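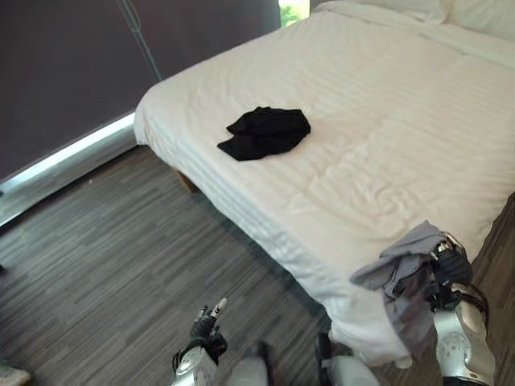 6. Garment Pickup from a Bed

Section 6 covers the Mustis two-arm unit with the Sivberg hand set fitted. Complete Section 5 (Arm Homing) before starting.

6.1 Preparing the area

1. Make up the bed or strip it to the fitted sheet. Both are supported. Select the matching surface in Settings > Surface.
2. Place garments on the top of the bed, away from the pillows. A loose heap is acceptable. Garments do not need to be folded or spread out.
3. Lower the blinds if direct sun falls on the bedding.
4. Drive the base to the side or foot of the bed and set the brake.

CAUTION: Keep hands and pets off the bed while either arm is powered. The stop button halts both arms but does not open the hands.

NOTE: Dark garments on white bedding are found fastest. For white garments on white bedding, set Contrast Assist to High and expect a longer search.

6.2 Two-hand pickup

1. On the tablet, open Tasks > Garment Pickup and select Both Arms.
2. Assign one garment to each arm by touching it on the live view. The first touch sets the left arm.
3. Press Run. If the arms would cross, the planner holds the right arm until the left has closed on its garment.
4. Check that each hand holds fabric from the selected garment only. If the sheet has been caught, press Release and repeat from step 2. 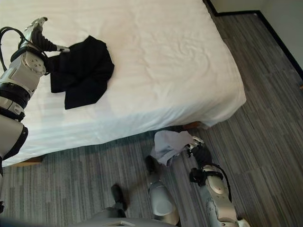

Kamlesh Bajpai: On our unit the left hand kept taking a fold of the fitted sheet along with the shirt. Setting Approach Height to 5 mm above the default cured it. The manual should say so here and not only in the appendix.

The adjustment is under Settings > Arms > Approach Height. Change one arm at a time and run a test pickup after each change.

6.3 Grip force

Grip force is set on a scale of 0 to 200. The factory value is 126, suitable for shirts and light trousers.

1. Open Settings > Hands > Grip Force.
2. For thin or slick fabric, lower the value in single steps until the cloth is held without pulling.
3. For towels and heavy knits, raise the value. Do not leave it at 200 for normal work - the finger joints will wear early.
4. Press Save to Hand. Values not saved are lost at power-off.

CAUTION: Do not run the hands with a torn sleeve. Loose fabric can enter the joints. Order replacements from Leclerc, quoting the hand serial number.
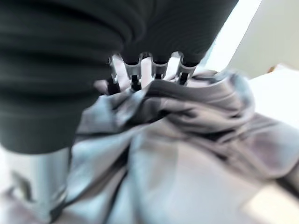 Reading time for this section: 3 min

6.4 Wrist view check

1. Select Wrist View on the tablet.
2. Close the hand on a piece of scrap cloth. The fingertips should press into the fabric, and the cloth should gather between them.
3. Slight blur while the arm is moving is normal. If blur remains with the arm at rest, clean the lens with a dry cloth and repeat the check.
4. If one finger stops short of the others, go to Section 9.2 (Finger Calibration).

Section 6 revised December 2021 by Rasmus Krūmiņa, Flilendale documentation.

This site uses cookies to remember your language and product selection. Accept all | Manage settings

Related items
Section 5: Arm Homing
Section 7: Folding Table Set-up
Section 9.2: Finger Calibration
Replacing a Hand Sleeve
Release Notes, March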